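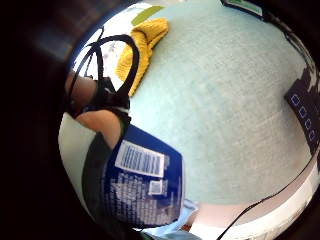 The mustard one is always the first to go missing. In my house there is a drawer to the left of the stove where the knitted cloths live, and on any given Monday the mustard cloth will be under the fruit bowl, or over the back of a chair, or in a heap on the table where somebody wiped up toast crumbs and then got a phone call. I have stopped being annoyed by it. A cloth that gets left out is a cloth that gets used, and after a winter of reading, asking and knitting my way through this subject I have come to think it's the best thing you can say about one.

I came to knitted kitchen cloths late, by way of Ambros Nägeli, who keeps a small yarn and household shop in Rerkumley, up the hill from the bus stop, with a bell on the door that sounds like a dropped spoon. I had gone in for buttons. He sold me the buttons, and then, while he was hunting for a bag to put them in, he wiped the counter with a ribbed cloth the color of good butter, and I asked him where I could get one. "You make it," he said, and put two balls of cotton next to the buttons.

I should say that I'm a slow knitter. My first cloth took me most of February and came out the shape of a kite. But the pattern Ambros wrote on the back of my receipt is about as friendly as knitting gets, and I have passed it along to enough people that I may as well put it here. You cast on a multiple of four stitches plus two, as wide as you like, and you work knit two, purl two across, ending with the two knits. On the way back you start with two purls and keep to the same columns. Then you go on until it looks square, or until you're tired of it. The ribs pull the cloth in, so it will look narrow and a bit mean on the needles. Wash it once and it relaxes.

The ribbing is the whole point, Ambros says. A flat cloth slides over a dried bit of oatmeal. A ribbed one has ridges to catch on it, and it folds along its own lines, so you can wring it out with one hand while the other is busy with a pan. It also never lies quite flat, which bothered me at first and which I now rather love. Toss it down on the table and it slumps into a sort of sleeping animal, and there it stays until supper.

Now, the table. You can't talk for long about cloths with people who care for them before they start in on what goes underneath. Lorenz Holzer, who lives two streets over from the shop and has the most cheerful kitchen I have ever been fed in, is a mat man. He covers his table with a pale mint-green one with a fine texture to it, and he does everything on top of it, from rolling dough to sorting the mail (and, on one memorable evening, repairing a radio). "I used to have a beautiful tabletop and I was afraid of it," he told me over soup. "Now I have a mat, and I sit down."

The color, he admits, was chosen by his late mother, who held that green was restful to eat from. I think she was right, and I think she'd have liked what yellow does against it. There's something about that mustard on that mint that makes a plain table look like a morning in April. Lorenz has cloths in oatmeal and brick as well, and they're very nice, but he reaches for the yellow every time. His is six years old. It has been washed so often that the ribs have gone soft as an ear, and there's a darned place near one corner that he's prouder of than any other bit of handwork in the house.

As for the care of them, everybody I spoke to had a rule and hardly any two agreed. Ambros washes his hot, with the dish towels, and hangs them on the rail outside. Lorenz won't let his near a hot wash and does them in the sink every 12 days, which I did not feel I could comment on while eating his soup. I wash mine whenever I can find them. What they do agree on is that fabric softener is a mistake, as it leaves cotton slick and less willing to drink anything up, and that a cloth should be hung by its middle and not by a corner, or you will end up with my kite all over again.

Ambros is teaching a beginners' evening at the shop this spring, with tea, and he has put in a big order of the mustard. I've signed up, although I'm hardly a beginner anymore. I have a second cloth half done in the basket by my chair, and it's very nearly square.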